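Small growers and the cost of the supermarket apple

November 3, 2021

The apple harvest in the Drilow valley closed last month, and the growers' association has published its summary of the season. Members delivered 1,808 tonnes of dessert fruit to the packing station at Buvmont. Of this, 1,267 tonnes were accepted for retail sale. The remainder went for juice at a price which, for most members, did not cover the wages of the pickers.

These figures deserve more attention than they have received. The fruit sent for juice was sound. It was turned away on grounds of size, colour or light marking of the skin, under a specification that has been tightened twice in the past four years. The association has argued for some time that the specification should be reviewed, and the present article sets out the reasons for that view.

The first concerns the orchards themselves. A holding of the kind common in Drilow carries trees of mixed age on uneven ground. Fruit from the lower branches colours late. Fruit from the exposed rows on the western side is often marked by wind. A large plantation on level land can be pruned, netted and watered until nearly every apple falls within a band of a few millimetres, and the retail standard has been written with such plantations in mind. A smaller grower who wishes to meet it must take out old trees and plant new ones on borrowed money, with no full crop for several years.

The second concerns variety. When the packing station opened, it handled fruit from many kinds of tree, including several local russets. Today three varieties make up nearly all of its retail trade. Russets are rough by nature and sit poorly beside polished fruit on a shelf. They also keep well into March without costly storage, and they have a flavour that many older customers still ask for. A variety that cannot be sold will not be replanted, and once the last trees are grubbed up the means of reviving it are largely lost.

It is sometimes said in reply that shops sell only what the public wishes to buy. There is some truth in this, and the association does not suggest that shoppers should be made to take fruit they do not want. The evidence from our own members is nevertheless encouraging. Last season the Rikis farm shop placed ungraded apples beside graded ones at a slightly lower price. Over the trial it sold 525 trays of the ungraded fruit, and 200 of those went to households that had not used the shop before. This was a small trial in one place, but it gives little support to the belief that customers will always walk past a marked apple.

Habits at home have a part in the matter as well. Many people now meet an apple singly, as a snack taken from the fruit bowl or packed for the journey to work, and judge it chiefly by its skin.
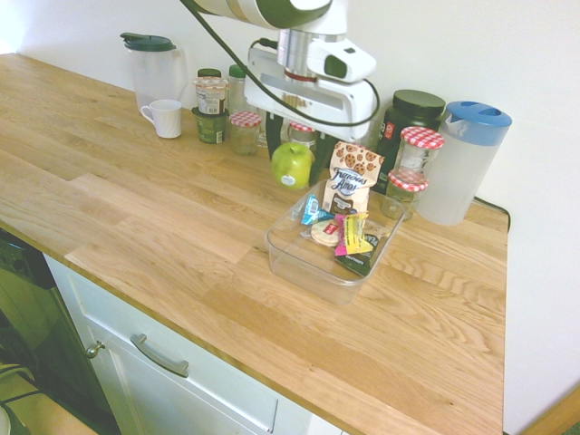

Fewer households cook with apples than did so a generation ago, and cooking is where size and colour matter least. A scarred apple makes the same sauce as a perfect one. Schools could do useful work here by returning plain cookery to the timetable, and local authorities might ask their caterers to accept mixed grades when contracts are next renewed.

The association has put three requests to the retail buyers. The minimum diameter should return to its earlier level. Light wind marking should be accepted where the flesh is undamaged. Contracts should run for two seasons, so that a grower has some warning before the terms change. One buyer, Zacharopoulos, has agreed to discuss the second point – the others have yet to answer.

None of these measures would rescue a holding that is badly run, and the association does not claim otherwise. Labour will remain scarce and frost will still come in some years. Members accept those risks as part of their trade. What they find harder to accept is the loss of a large share of a good crop under a rule that was drawn up without consulting them. Members who wish to add their own figures to the submission are asked to send them to the Buvmont office before the winter meeting.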